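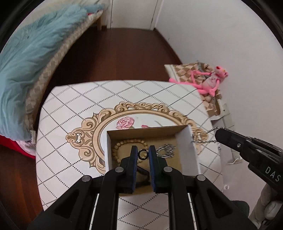

A bead bracelet, a silver metal chain and a black ring at the sorting table, with an open cardboard box.

WEMPORT, 2018-02-05. The Turetti Jewelry Exchange will open its spring collection of donated costume jewelry this month, with drop-off points at two locations in Wemport. Residents are invited to bring bracelets, necklaces, rings and chains they no longer wear. Pieces will be sorted, paired with a new owner where possible, and offered at the Exchange's public sale at Bouvier Hall.

The previous collection, held in November, brought in 328 pieces. Most were everyday items of modest value, and many arrived knotted together in bags and tins. Each piece is taken out of its box and laid on a covered table, where chains can be separated and clasps checked before anything is priced.
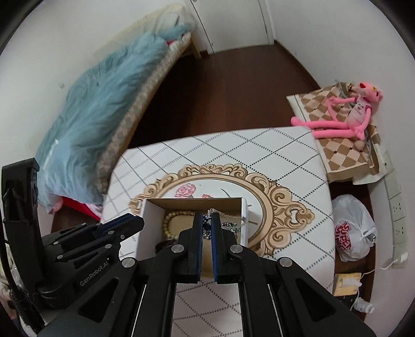 Sorting follows a simple order. Beaded bracelets are set aside first, as their cords may need to be restrung. Necklaces with pendants are kept apart from plain chains. Rings go together regardless of size. Pieces with stones are looked over one at a time, and any with empty settings are passed to the Kusatari repair bench, which has agreed to take up to 11 items a week at no charge to the Exchange.

Donors are asked to close necklace clasps before packing and to use a shallow box if they have one. Tangled chains are welcome and need not be undone at home. The Exchange cannot accept watches, loose stones or earrings for pierced ears.

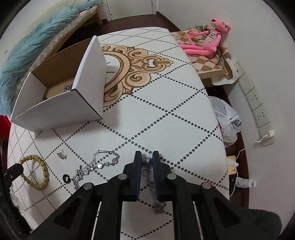 Prices at the sale will begin at 2 dollars for a single bracelet or ring. Mixed lots of chains, intended for craft use, will be sold at 5 dollars each. Proceeds will go toward the Exchange's free repair afternoons, at which residents may bring in their own jewelry for cleaning and small repairs.

Donations may be left at Bouvier Hall or at the Kusatari repair bench during regular opening hours. Receipts are available on request.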